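Part-time packer and sorter wanted, bath and dressing table goods

Drarance sells bar soap, small toiletries and tabletop organizers by mail. We need one more person in the packing room from 16 September 2025. The job is 10 hours a week, with more in the run-up to the holidays if you want them.

Most of the work is sorting and boxing. Soap comes to us without wrappers, and every bar has to be looked over, turned face up and set down gently, as the lettering marks easily. We use open boxes made from white foam board for this.
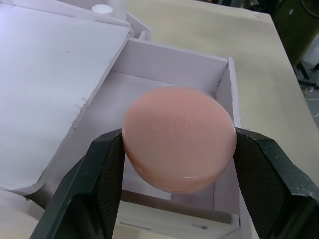 On a normal shift you will get through some 200 bars. We would like them done properly before we would like them done fast. Bars with chipped rims go on the seconds shelf and are sold at the door.

The other part of the job is the organizers. Each one is checked on a table before it goes out: mirror clean, drawer opens and shuts, nothing left inside. For the catalog we also fill them with bottles and tubes so customers can judge how much fits. You would help set these up and put everything away afterward.

This is the model we sell most of, the vanity organizer with a mirror on top and a drawer underneath. 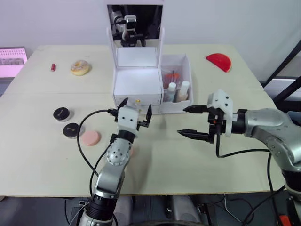 Ginette Delaunay says the drawers take more time than new people expect, and that she would tell anyone starting out to empty the drawer first and wipe the mirror last. She will be training whoever gets the job.

What we ask for:
- Clean, dry hands and no strong perfume
- Able to stand for two hours at a time
- Able to read a packing list
- Comfortable with strong soap smells

Experience is welcome but you don't need it. Training is paid at the full rate. Parking is behind the building, and there is a bus stop across the road.

To apply, send a short note with the hours you can work to Ajith Gounder, Drarance, Unit 40. Please put reference 488 at the top. Applications left over from August do not need to be sent again.

This site uses cookies to remember your settings. Accept all | Manage cookies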